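Flitby Comment Card Table Kit, 200 Cards

Item 3665
Sold by Zivar Outreach Supply
Ships flat in one carton

Choose your card set:
Rivers and Wetlands
Coast and Ocean
Public Forests
Blank (your own message)

Overview

The Flitby kit holds what a local group needs to collect written comments from the public on a wildlife, water or land use question and deliver them to an elected office or agency. It is sized for one table and two people. Groups use it at farmers markets, trailheads, libraries, campus fairs and town meetings.

Each card has three parts. The left panel carries a short printed statement. The middle panel is lined and left open for the signer's own words. The right panel takes the name, street address, ZIP code and signature. The right panel has a perforated stub below it, which the signer can tear off and keep. The stub has a blank line where you can write the bill number or docket number before the event.

The printed statement on the three themed sets is general. It asks the recipient to keep existing protections in place and to hold a public hearing before any change. It does not name a bill, a party or an officeholder, so leftover cards can be used for a later campaign. If you need wording tied to one bill, order the Blank set and use the imprint service described below.

What's in the carton

200 comment cards, 5.5 by 8.5 inches, uncoated on both sides
4 clipboards with low-profile clips
13 ballpoint pens, black ink
One locking collection box, folded, with two keys
One table sign with a slide-in header card
One tally pad
One roll of ZIP code sorting bands
One delivery folder with a cover letter form
One printed setup sheet

A tablecloth is not included. The table sign stands on its own and does not need tape or clamps in normal indoor use. Outdoors, put a weight on the foot.

Card stock and printing

Cards are printed on 100 lb. recycled cover stock with black and dark green ink. The surface is uncoated so that ballpoint, pencil and most markers dry without smearing. Gel pens work but need a few seconds. The cards feed through most office scanners if the stub has been removed first. If it is left on, the perforation can catch.

The cards are not postage-ready. They are meant to be delivered in a bundle, by hand or in a box. If you want cards that signers can mail themselves, see the Droston Mail-Back Card, which is sold separately and has an address block on the reverse.

Imprint service

The Blank set can be printed with your statement and your group's name at the foot of the card. Send the text in the order notes or reply to your confirmation email with a file attached. The left panel fits up to 90 words at the standard type size. We will send a proof by email and will not print until you approve it.

Please check the spelling of the committee or agency and the number of the bill yourself. We proofread for typing errors only. We do not review the content for accuracy, and we can't tell you whether a comment period is still open.

Imprinted orders are made to order and can't be returned unless the printing differs from the approved proof.

Setting up

1. Fold the collection box along the scored lines and press the bottom tabs in until they click. Lock it and give the keys to one person.

2. Slide the header card into the table sign. Write the issue in large letters. "Comment on the river rule" reads better from ten feet away than a full bill title.

3. Fill in the docket or bill number on the stubs. It is easier to do this the night before, in stacks.

4. Load each clipboard with five or six cards. Keep the rest in the carton under the table.

5. Have one person speak with visitors while the other checks finished cards for a ZIP code and signature. Missing ZIP codes are the most common reason a card can't be matched to a district.

6. At the end of the day, enter the total on the tally pad, band the cards by ZIP code and put them in the delivery folder.

Check the rules for your site before you set up. Many markets and parks ask for a table permit, and some libraries allow information tables but no signature gathering.

Delivering the cards

The cover letter form has spaces for the date, the recipient's office, the subject, the number of cards and a contact for your group. Fill it in and make a copy. Most district offices will stamp the copy if you ask at the front desk, and that gives you a record of receipt.

Federal and state agencies often want comments uploaded to an online docket. In that case scan the cards, keep the paper originals and follow the agency's file instructions. Names and addresses may become part of the public record. The setup sheet includes a notice to that effect, and it should stay on the table where signers can read it.

Specifications

Carton size: 18 x 12 x 5 inches
Shipping weight: 9 lb.
Card size: 5.5 x 8.5 inches, stub included
Collection box, assembled: 12 x 9 x 10 inches
Table sign height: 16 inches
Box material: corrugated plastic, white

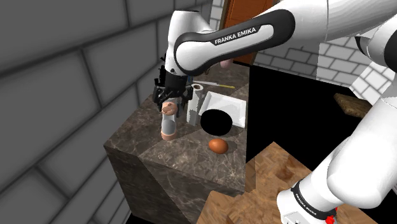 Refills and parts

Card refill, any theme: pack of 100
Clipboards: sold singly
Header cards: pack of 10
Nanayakkara tally pad: sold singly, same pad as in the kit
Replacement keys: pair, give the number stamped on the lock

Shipping and returns

Themed kits leave our warehouse in two business days. Imprinted kits take eight business days from proof approval. Rush printing is available in most months, but we stop taking rush orders in the last two weeks of June while the press is serviced.

Unopened themed kits can be returned within 30 days. Opened kits can be returned only if a part is missing or damaged. Report missing parts by email with the item number in the subject line, and we will send the part without asking for the kit back.

Group pricing

Orders of five or more kits to one address get the chapter price, which shows in the cart. Tax-exempt groups should upload a certificate to their account before ordering. We can't refund sales tax after the order has shipped.

Page last revised November 2024. Kits sold before this revision came with a cardboard collection box. Current refills fit both.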